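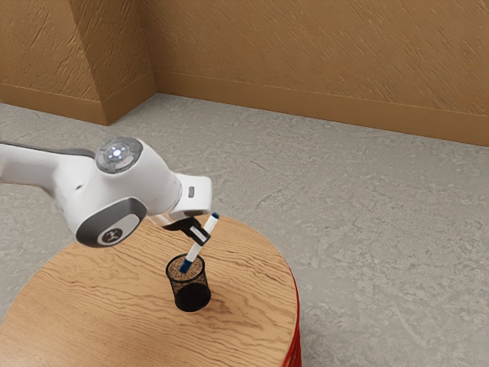

Round wooden table. Team round forever

ok people keep asking me about dining tables for small apartments so. thread. typing this on the bus, forgive me

Spent all of September looking. Had a rectangle for years. Everybody has a rectangle. Mine lived against the wall and one whole side of it was just mail

Round fixes the mail thing a little. No wall side. You can't shove it in a corner and forget about it, you have to walk around it like an adult

Measure first. Not just the table!! Measure with the chairs pulled out. I put painter's tape on the floor in a circle and lived with the tape for a week. Stepped on it, cursed at it, made it smaller twice

If you only remember one thing: tape

Next — legs. Four legs on a small round one and somebody is always straddling a leg. It's my sister. It is always my sister. Center base if you can get it

but center base can wobble. Lean on the edge in the store. Really lean. The guy at Kinoshita watched me do this to every table they had and said nothing, good store

Prices. The one I wanted at Trakus was $2726. For a table. Without chairs. I sat down at it for a while and then I left

Used is where it's at. Paid $119 for mine from a lady in Illosside who was moving in with her son. She had the original chairs too but I only took 2, no room

Delivery quote was $132. More than the table lol. So Chiharu Sugawara (friend, saint, owns a van) drove me out there and we carried it down three flights ourselves

Unscrew the base BEFORE the stairs. We did not unscrew the base before the stairs

Someone asked about finish. Mine had a sticky old coating, came off with a plastic scraper and a lot of patience. Test a spot underneath first. Then sanded lightly, with the grain, then oil. Thin coats. Thinner than you think

Do not leave oily rags in a pile. They can catch fire on there own, look it up. Lay them flat outside till they're dry and stiff

Water rings: I've stopped caring. Ok I care a little. Coasters for guests, chaos for me

Tablecloths on a round one — take the width, add the drop twice. I forgot the twice part. I now own a very large napkin

Lighting matters more than I figured. Lamp hung over the middle looks great until you move the table six inches and then it looks insane. Hang it last

Chairs don't have to match. Two from the lady, one from my mom's garage, one folding. The folding one is the comfy one, no idea how

Somebody in replies said extendable. Yes, fine, if you host. Where does the leaf live though. Mine would live behind the door and fall on me

Gondum has a used section in back now btw, past the rugs. Not much when I went but they had a cute little drop leaf one. Somebody go get it so I stop thinking about it

Also check the underside for gum. Every used table. Bring a flashlight, don't use your hand. I used my hand

Ok this is my stop. Send me your tables, I want to see the ugly ones espcially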